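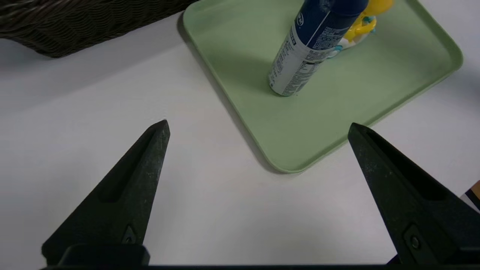

Olham Serving and Utility Tray, Sage Green: Bench Review

The Olham is a plastic tray with rounded corners and a raised rim, sold for kitchens, bathrooms and workbenches. I bought mine to keep spray cans and capped bottles together on a white table, where rings and drips show up fast.

Rim and floor

The floor is smooth and slightly lighter in color than the rim. An aerosol can stands upright on it without rocking. The smooth surface wipes clean with a damp cloth, but it gives little grip, and a light bottle will slide if the tray is tipped. The older Hedlund tray had a ribbed floor that held better and collected dust in the grooves. I prefer the Olham for cleaning and the Hedlund for carrying.

The rim is high enough to hold a small spill. I poured in 228 ml of water and carried the tray the length of a hallway with no loss. The rounded corners make it a poor pouring vessel, so empty it over a sink.

Load

Rated load is not printed on the packaging. With nearly 2 kg spread over the floor there was slight flex at the middle when lifted by the short sides. Lifted by the long sides, none that I could detect.

Labeling

Stored low, containers are read from the top. Some caps help with this and some do not.
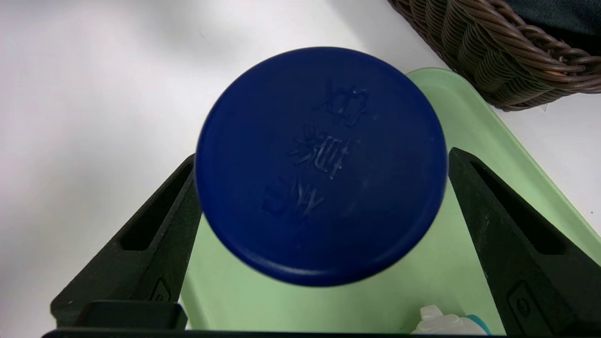
GOLBY, April

Follow-up after 47 days of daily use. Blue-on-blue molded lettering, as on the navy cap, is hard to read from above unless light strikes it from the side. I now put a paper dot on any cap of that kind. The tray itself has picked up fine scratches on the floor and no stains. Ryszard Jakubowski, who has the same model in his garage, reports one yellow mark from chain oil that did not come out with dish soap.

Verdict: recommended for standing storage. For regular carrying, add a non-slip liner.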